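May 13, 2025

Day 12 of driving the Jerkell by remote so that it can learn to drive itself. That's the theory. Arlindo had the controller in the morning and I had it after lunch, 90 minutes each, same stretch of road, over and over. Keep to the line, slow down, stop, back up, again. We're at 242 runs now and Aino wants more.

My doubt is the same as in January. It copies whatever we do, and we aren't good. Arlindo drifts right when he gets bored. I steer too late and then too hard. If it learns from both of us I think we get a machine that drifts right and panics.
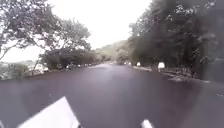

Diane says the errors wash out with enough runs. Maybe. She said that about the Lallia too, and it went into a hedge by itself with everyone watching. I asked what "enough" means and she said we'll know. I wrote that down because I want to read it back to her in the fall.

Eino's idea is to make mistakes on purpose and then fix them, so it sees how to recover. I did 2 of those before the battery quit. I liked it more than I'd admit to him.

Thumbs sore. Need to ask Shazia for the other controller.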